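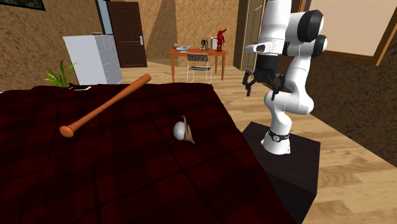

Hi Yamila,

You asked for something shorter than last quarter's report, and less like a legal notice, so I'm going to try to write this the way I'd tell it to you over coffee.

The big news is that the bedroom set is done and running. We now have 149 rooms in the simulator, and in every one of them the arm gets its own spot and a few everyday things to go after: a baseball bat on a plaid blanket, a dish on a chest of drawers, figurines on a desk, that kind of thing. Žofie Paulík built most of the rooms in May and she went a little wild with the wall textures, which I love (the old walls were flat gray and the model had gotten very comfortable with them).

Now the method. Last time I told you Zoten was choosing its grasps from a single view, and that it fell apart on long or oddly shaped objects. A bat is a great test for this. Grab it by the knob and the heavy end swings down, grab the barrel and you may run out of gripper. So we changed two things. Zoten now guesses where the weight of an object sits before it picks a grasp, and it's allowed to say "I'm not sure" and move the wrist for a second look. That second one was Žofie's idea and I argued against it for a week. I was wrong!

We ran both versions in the same 149 rooms, one long-object pickup per room, same starting pose. The new version got a clean lift in 131 of them. The old one managed more than half, but it dropped things on the way up so often that I stopped watching the replays. Most of what's left on the failure list is soft-surface trouble – when a finger pushes into the bedding, our cloth model is too stiff and the object pops sideways. I don't fully trust the numbers on blankets for that reason, in either direction, and I'd ask you not to quote them outside Clirex yet.

Small objects are still a mess. Two-part things especially, where the pieces touch and Zoten has to decide if it's looking at one object or two. It tends to say one and grab the middle. Morris (our scheduler, for the new people on your side) also ate a whole Saturday of runs when the disk filled up, and I've put in an alert for that.

Next up is the softer cloth model, then the real arm at Duvberg. We're on budget except for compute, where the second looks cost us extra rendering time. I'll send the breakdown separately. Could you let me know if the Duvberg lab time is confirmed? Žofie needs to book travel and I keep telling her "soon."

Thanks as always, and call if any of this raises questions.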